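The Quiet Work of the Dish Towel

In my mother's kitchen there was one drawer that no guest was allowed to open. It was the drawer of the towels. They were ironed, folded in three, and placed with the fold to the front, and a guest who came to help with the dishes was given a towel already chosen for her. I thought of this drawer in May, when I visited Skamby, a small weaving workshop that has made kitchen linens for 40 years and still makes little else.

The workshop sells more than 2,000 towels in a good season. Most are cotton, and most are blue and white. I asked why blue, and the answer was simple: customers buy it. A red towel is bought for a holiday and a yellow one as a present, but a blue one is bought to be used.

A good towel, I was told, should be judged first at the edges. The middle of the cloth does the drying, but the hem and the corners take the pulling, the hanging and the twisting. At the Skamby shop people are invited to take a towel from the shelf, open it fully on a table and look at the corners before they look at the pattern. I did so with five or six of them, and I admit that before this day I had never looked at the corner of a towel in my life.

The second thing is the surface. A cloth with a small raised texture has more places for water to go than a smooth one. It also forgives a bad folder. My own towels are smooth, and every mistake I make with them stays visible until the next wash.
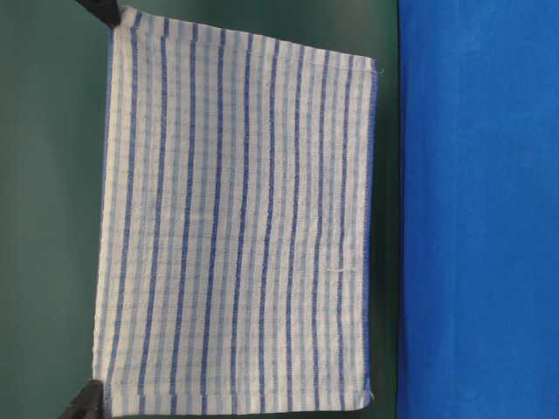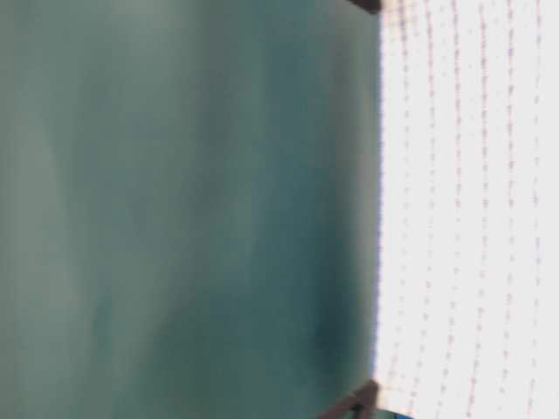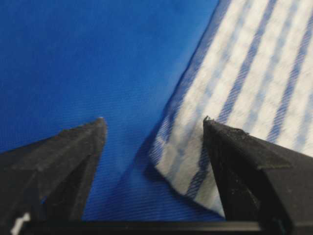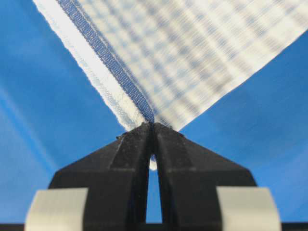 First picture: a cotton dish towel with stripes in royal blue and pale blue, opened on a dark green tabletop. Last picture: the white hem and the narrow blue strip meet at the corner.

Folding is a matter on which families do not agree. The people at Skamby fold in half along the length, then in half again, then across. At Binivness, the guesthouse where I slept that week, the towels are rolled and stand in a basket like loaves of bread. Both ways begin with the same step. The cloth is laid flat and the corners are drawn out until the stripes run more or less straight. If the stripes are bent at the start, they will be bent in the drawer also.

Washing is less of a quarrel. A new cotton towel should be washed two or three times before it meets a glass, and it should be washed without softener, which leaves a film on the threads. Ironing is optional. I was surprised to hear this from weavers, but they said that a towel shaken hard and dried on a line needs only the flat of the hand.

I brought home two towels, both striped. One hangs by the stove and has a coffee stain already. The other is in the drawer, folded the Skamby way, with the fold to the front.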